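Removing old grey tape from a wooden table top
Posted by Neagu, Thursday

Hello all. I have a wooden table in light brown colour, and on it a big rectangle of grey tape that marks the working area. The tape must go before I hand the table over in November. I am afraid that it leaves glue, or takes the finish with it. What do you recommend? I do not want to sand.

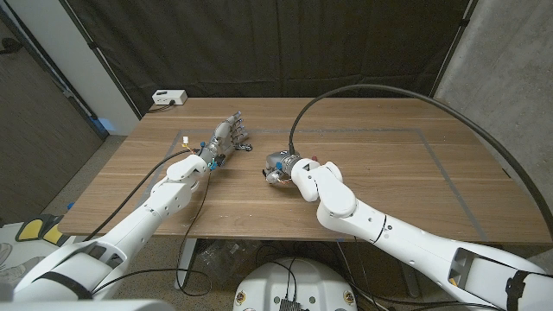

My table is 2 years old and the finish is still good, so I would like to keep it. I tried one small piece underneath with warm water and nothing happened. The rectangle covers most of the top, with a corner near the back left, where the little white power box stands. Is a hair dryer safe for the wood?

Skokatis
Hair dryer on low, yes. Keep it moving and pull the tape back flat over itself, slowly. For the glue that stays, put a little eucalyptus oil on a cloth, but test it under the table first. Unplug the power box and move it away before you bring any liquid.

Waltevlow
just use a plastic scraper mate, took me 11 minutes on my bench

Cudell
I agree with Skokatis. Please wipe afterwards with mild soapy water and dry it at once. If the wood under the tape has another colour, it can even out with some months of daylight. Mine did, mostly.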